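We use cookies to make this site work better. By staying here you agree to our use of cookies. OK / Manage

4 min read

Print this - E-mail this

10/16/26

Up at 5, couldn't sleep. Rain again. Gutter over the back step still dripping right where you stand to find your keys. Must call someone. Have been saying so since January.

Coffee, toast, no butter. Then the big sort before Mom's move.

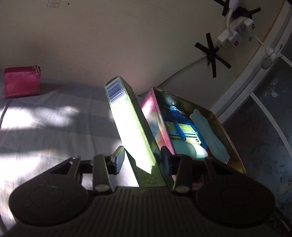
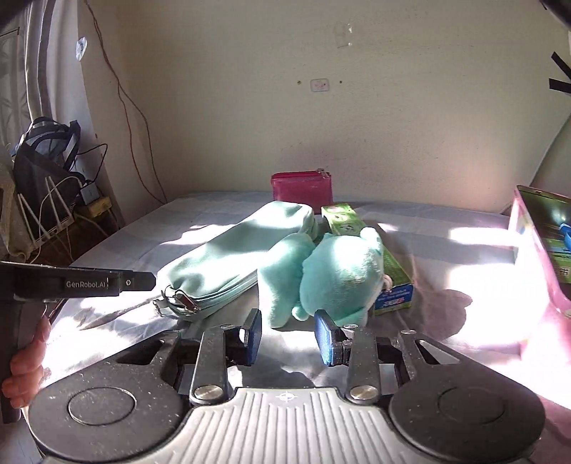

The green carton, then the mint-green plush.

Mom goes to the new apartment in three weeks and I have done maybe a quarter of it. Maybe less. She keeps everything. Found a drawer of rubber bands, gone hard. Found the manual for a Hattori rice cooker that died when I was in school - kept the manual, tossed the cooker. Sat on the floor and read it for a while. Why.

She called twice before nine. First to say don't throw out the blue bowls. Second to say she doesn't care about the blue bowls. Wrapped them anyway.

Movers: Etier can do the date but want a deposit today. Brolline is cheaper, won't do stairs without a second man, so then not cheaper. Went with Etier. 107 dollars down, rest on the day. Card went through on the second try. The woman on the phone was nice, said pack books in small boxes. I had just packed books in a huge box. Unpacked it after we hung up, grumbling.

Letters next. Shouldn't have opened them. Dad's handwriting, so small, all leaning one way like grass. He wrote her from Vostent the winter he was working up there, more than 25 letters, and most of them are weather and what he ate. Soup. Snow. Soup. One line about missing the sound of her sewing machine through the wall. Put them back in order as best I could, tied them up, put them in my bag and not in a box. Not letting those go on a truck.

Cried some. Then hungry. Ate standing up, crackers and the end of the cheese.

Minoru Yagi from next door came over in the afternoon wanting to know if the piano was going. It is going, I said, but nowhere yet. He played a bit of something with his coat on. Out of tune all through the middle and it sounded lovely. He says his niece might take it if she can find a truck. Told him she can have it for nothing. He said he'd ask her tonigth. He used to water the tomatoes when Mom and Dad were away and he told me today he always ate a couple, all those years, and did I think she knew. Of course she knew.

Note to self - ask about the piano bench too, it's full of sheet music and I don't want to just hand it off without looking.

Phone company on hold, gave up. Try in the morning. Also:
change of address form
Mom's library card
pills, the new pharmacy, do they have the list
key to the side gate, where
tape, more tape

Drove home in the dark with the heater going and the radio off. Felt mad at her for keeping it all, then mad at myself for having nothing much of my own that I'd keep. What would anybody find in my drawers. Chargers.

Called her when I got in. Told her about the letters. She was quiet and then she said he never could describe soup. We laughed a good long time. She wants me to bring them Sunday dinner, well, whenever dinner is, she keeps changing it, and read her some out loud as her eyes get tired at night. I said yes. Not sure I can do it without my voice going.

Back is sore. Bath, then bed. Still havent called about the gutter.

Print this - E-mail this

Get new entries in your inbox. Enter your e-mail address to sign up for the newsletter.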